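Jovita Meléndez tests grippers for Cimdale, where she has a bench, two arms and a shelf of fingers that did not make the cut. We talked on 5/20/24, shortly after she finished comparing two finger sets, one from Breltska and one from Kleinschmidt, along with a wrist camera bracket her team prints in house.

The comparison took 694 grasps. Meléndez says the total was set by the schedule. "We had the arms until the end of the month and I wanted every object handled by both sets. I stopped when the log was complete."

She started in December with rigid parts and found little to separate the two. Both sets held blocks, bottles and boxes without trouble. The differences came with soft things and with anything that had a handle or a latch.

"A soft object tells you a lot about the controller," she says. "If the current limit is too high, it squashes the thing and reports a good grasp. We were at 40 percent for most of the runs and that was still too much for foam. I went down in steps until the shape stopped changing in the camera view."

The Breltska fingers are stiffer and cost more. She liked them for lifting cases. The Kleinschmidt fingers flex at the tip, and in her log they dropped fewer of the soft items but slipped on smooth lids. Of 223 grasps on soft items, she marked 7 as drops with the Kleinschmidt set. She would not give the other figure until her report is out.

Cameras took more of her time than she had planned. The first bracket put the lens too close to the fingertips, so the view filled up with finger as soon as the gripper closed. The second version moved the camera back and tilted it down.

"Printed brackets are fine for this – you break one, you print another," she says. "What I would watch is the cable. On the early runs it pulled on the connector every time the wrist rolled, and we lost the picture for up to a second. I blamed the Trasell software for two days. It was the cable."

She has since left more slack on both arms and added a cable check to the start of each session. The Trasell controller stayed. She calls it slow to set up and easy to live with, and says the log files are readable without any extra tool.

I asked what she would tell a small shop choosing its first pair of arms.

"Bolt both bases to the same rail," she says. "Measure the spacing once and write it down.
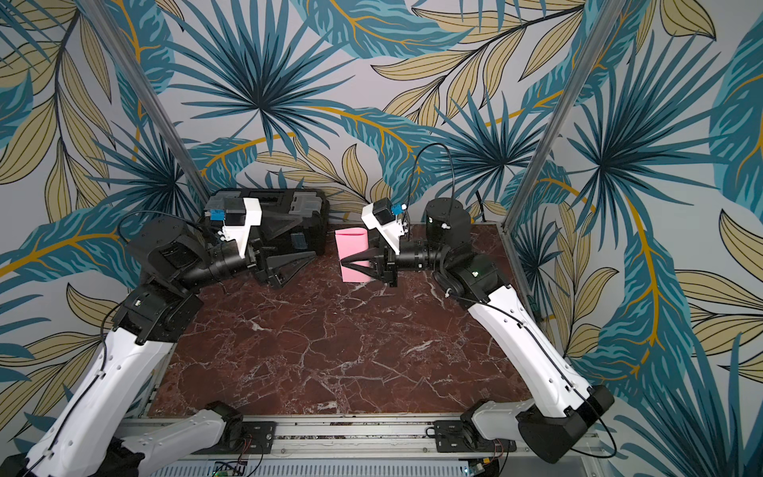
"Then pick five objects you really need to move and test with those. The sample parts that come in the box are easy, and every gripper picks them up. I would also keep one set of fingers on for a full week before switching. We swapped too often at first and I had to throw out those results."

Her next round will use the same objects with a softer pad glued to the stiffer fingers.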